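Squeaks, slats and a wooden floor

I moved to the flat in Brestside in February and have spent more evenings than I would like working out where the noise in the bedroom comes from. These are my notes so far.

The complaint is simple. Any shift of weight on the bed produced a short creak, at the same pitch each time, loud enough to be heard in the hall with the door shut. The floor is wood and so are the slats, so there were two obvious suspects and a third in the frame bolts. I wanted to separate them before buying anything.

Step one was to take the mattress off and lean it in the hall. With the bare slats loaded by hand, one at a time, I got two clear creaks and several faint ones. The loud pair were the third and fourth from the foot end. Both sat in plastic holders that had worn oval, so the slat could rock through a few millimetres before it met the edge. A strip of felt in each holder stopped that completely. The felt was the cheap adhesive kind, cut with kitchen scissors. Candle wax is often recommended for the same job. I tried it on one slat and it was good for nine nights, after which the creak came back slightly higher.

Step two was the bolts. Four of the eight turned by hand, which is poor. I refitted them with spring washers from the Plarum mixed box and tightened them in a diagonal order, a quarter turn each, going round three times. The side rails had been pulling against the headboard when one corner was done up before the others. A drop of medium thread lock would probably do as well, but I expect to take the bed apart again and did not want to fight it.
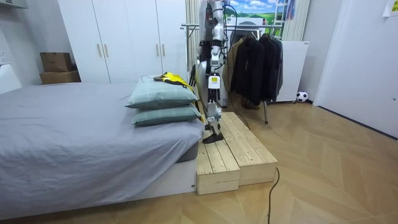
With the bed itself quiet, a second noise became audible, lower and less regular. Manon Grewal wrote to say that I should leave the bolts alone from now on and look at the boards, as a creak which changes with the weather is nearly always the floor, and hers went quiet every summer and came back as soon as the heating was on.

I had not been recording humidity, so I started. A Trollar meter went on the windowsill and I wrote down the reading each evening along with a yes or no for the noise. After 58 evenings the link was plain enough. Above fifty per cent the floor was silent or nearly so. Below forty it creaked on most evenings. Between those two the results were mixed and I would not try to draw a line through them.

The mechanism is dull. Boards shrink across their width as they dry, the joints open slightly, and the tongue of one board rubs in the groove of the next when somebody stands on it. Dry powdered graphite worked into the joint reduces the rubbing. I used a Hnatiuk puffer bottle with 125 grams in it, far more than one room needs, and a soft brush. Put tape down either side of the joint first. Graphite on pale wood leaves a grey smear that takes some getting out. Talc is cleaner but lasted less well on the one joint where I compared them.

What remains is a single tick close to the door, one board in from the threshold. Graphite has made no difference to it. Uthai Yimyam suggested a screw through the face of the board into the joist, with the head set below the surface and a plug glued over it. I am reluctant, partly because I have not yet found the joist. The magnet method (slide it along until it catches on a nail) gave me three catches at uneven spacing - not a pattern I trust.

For anyone doing the same, the order I would follow is slats, bolts, then floor. The felt took twenty minutes. The bolts took an hour including the search for the right spanner. I will measure the joist spacing from the cupboard, where two boards lift out, and add the figures here once I have them.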